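April 11, 2018

Bench notes, glue trials, continued from the back of the last book (which is now full, and has tea on it).

Picked up the hide glue question again this morning. Hicham Fawzy still thinks I'm soaking the granules far too long, and he may well be right, so I did two batches side by side. Same jar of Bomero granules, same cold tap water, one soaked for an hour and the other left overnight. Both went into the pot at 60 degrees and I tried very hard not to fiddle with the dial.

The overnight batch came up smoother, no question. The short one had little grey lumps that I had to strain out through an old stocking, and even then it brushed on a bit like porridge. I glued up 16 offcuts of spruce, half from each pot, rubbed joints only, no clamps. They're on the windowsill with pencil marks on the ends. Please don't move them!

I also want to write down the smell before I forget. The older Titell glue had a sort of wet dog thing going on (Abdelilah claims he can't smell it, but he had a cold all winter). The Bomero is much milder, more like soup.
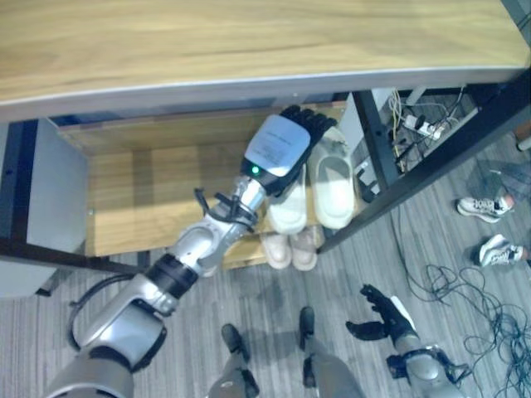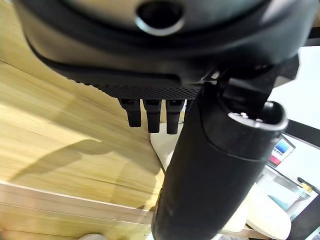 Wooden desk top with the open shelf underneath (first photo), black fingers close up (second).

Back to the glue. Abdelilah Benmoussa asked if we could stretch the working time with a bit of salt, so I tried that after lunch in a 308 gram batch. It definitely slows the gelling, I had ages to slide the pieces about, but I'm nervous about what it does in humid weather. We had that zither back open up on us last August and I'm not keen on a repeat. I'd like to leave a salted joint in the damp cupboard next to a plain one and see which lets go first.

Other bits. The small Burko brush is shedding bristles into everything — picked nine out of one joint — so it's been demoted to dusting. The Ozoliņš book says to warm the wood as well as the glue and I'd been skipping that out of laziness. Tried it with the hair dryer on the last two offcuts and the squeeze-out looked much nicer, lovely even little beads all along the line.

Still to do: break the offcuts, label the pots properly, order more granules, ask Hicham where he put the good thermometer.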